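The Slow Return of the Village Dance House

Grirncombe, population not much over 1,000, has one pub, one bus and since last May a dance night that starts at seven and stops when the band gets hungry. Usually past midnight.

Weridance, they call it. Hungarian couple dances mostly, some Polish ones, and a circle at the end for anyone still upright. No costumes. No stage either. Irena Kalinowski, who started it, is firm on that.

"A stage splits a room," she says. "Half the people go home thinking it was a show."

She had 4 people the first night. One was her dentist. She put a record on, taught them a walking step, made soup. They came back and brought cousins.
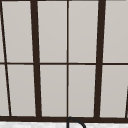
The band problem

Records only get you so far. A record doesn't slow down when the beginners are in trouble. So Irena wrote to Botond Gál, a fiddler she'd met once at a camp years before, and he drove over from Prulleck with a viola player, Kornél Szalai, and a bass strapped to the roof. Three hours each way. They played for gas money and soup.

Gál is 54 and has been at this since his teens. Learned by sitting next to old men and getting glared at. His view on sheet music: fine for finding out what key you're in. He won't teach from it. You stand by him, you watch the bow arm, you play it wrong for a winter.

"The dancers tell you the tempo," he says. "Look at their feet. If you look at your fingers your playing for yourself."

Szalai plays a three-string viola, chords only, all night long. Sore shoulder, no complaints. He says the fiddler gets the compliments and the viola gets the dancers home. 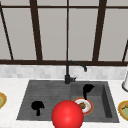
What surprised everybody was the teenagers. Hajnalka Magyar, who runs the beginners' hour, figured on retirees and got a dozen kids from the high school instead, in sneakers, very bad at it and very loud. Boys especially. They like the boot-slapping. She lets them slap for ten minutes and then makes them learn to lead a turn without yanking anyone's arm off.

Her method is blunt. No counting out loud. No mirror. Change partners every tune, no exceptions, couples included. By the second month most people can get through a whole cycle, slow to fast, wihout stopping to apologize.

Not all smooth. There was a falling-out over amplification (the band won, no microphones). There was the winter the heating quit. And a long argument, still going, about whether the Sárközi tune everyone loves should be played last or first. Attila Bozsik, who calls the circle dances, wants it last. Gál plays it whenever he feels like it.
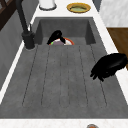

If you want to go

Doors at six-thirty, beginners at seven, band at eight. Cost is 12 dollars, kids free. Leather soles if you own them, otherwise any shoe that turns. Skip the running shoes, your knees will thank you.

You don't need a partner. You do need to eat something first, the fast dances come in long sets and Gál doesn't take requests for a break. Soup at ten, bring a bowl.

Fiddlers and viola players welcome to sit in behind the band, quietly, until invited forward. That could be a while. Szalai waited two years.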